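Packing and Storing Small Game Sets
Handout 4: Foam-lined cases
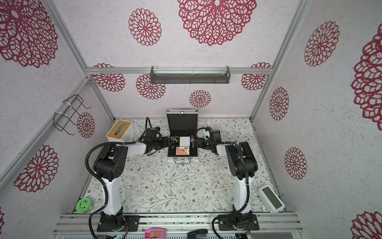 Last time we dealt with soft bags and drawer boxes. Today's notes are on the hard case with a hinged lid, the kind used for dice, chips and cards. Bring the checklist from Handout 3, because the same inventory sheet is used again.

1. Why a case and not a box

A cardboard box is fine for a game that stays on one shelf. Once a set travels, the parts slide into each other. Dice chip at the corners, and cards pick up bent edges that everyone at the table learns to recognize. A marked card is a dead card, and the deck has to be replaced.

Foam in the base keeps parts from moving sideways. Foam in the lid keeps them from moving up and down. You need both. A case with a bare lid will rattle, and whatever was lying flat when you closed it may be standing on edge when you open it.

2. Order of packing

Start with the largest piece. In a mixed set this is usually a block or a card box, and it goes in the middle so the weight is even when the case is carried by its handle.

Dice and chips go next, on either side of the large piece. Split them into two small groups of similar weight. Chips are flatter and will work their way under a die if the two are thrown in together, so stack the chips first and set the dice against them.

Cards go in last and come out first. A single loose card should lie flat with nothing on top of it. If you have a full deck, band it with paper. Rubber bands leave a notch in the long edge.

Before closing, lower the lid slowly until it touches and look in from the side. If it stops early, something is too tall. Don't press it shut.

3. The table

Clear the middle of the table and move everything else to the corners. Tissues, small round containers, anything with a display: keep them on the table if you use them, but away from the swing of the lid. The case goes toward the back, with the handle side facing you, so that the lid opens away from you.

A patterned tabletop is pleasant to work on but makes small parts hard to find. Dark dice on printed leaves are easy to miss. If your cover has a print, unpack onto a plain cloth or leave the parts in the foam until they are needed.

Check the light too. A case with black foam swallows black or dark blue pieces. A lamp at the back of the table throws the shadow of the raised lid into the case, so try one from the side.

4. Foam care

Vacuum with the brush head, low suction. No water, no spray. Crumbs of old foam on the cards mean the lining is breaking down and should be changed. The Usero sheets in the supply closet cut cleanly with a long blade. The Alon sheets are softer and tear at the corners, so leave those for lids.

Cut pockets slightly smaller than the piece. A pocket that fits exactly on the first day will be loose by the end of the term.

5. Recording

Every case gets a line in the Jisier register. Write the case number, what is in it, and the condition of each type of part. The register stood at 786 cases at the end of June, and 37 of those had at least one part listed as missing. Most of the missing parts were dice.

Write "card, single" or "deck, full." Plain "cards" is not enough for the next person.

For 11th July

Read the Nnaji chapter on closures and latches, up to the section on locks. Pack one mixed set of your own using the order in section 2, carry it up and down a flight of stairs 10 times, then open it flat on a table and note what moved. Bring the notes, not the case.

Anyone who still has a blade from the supply closet, please return it before then.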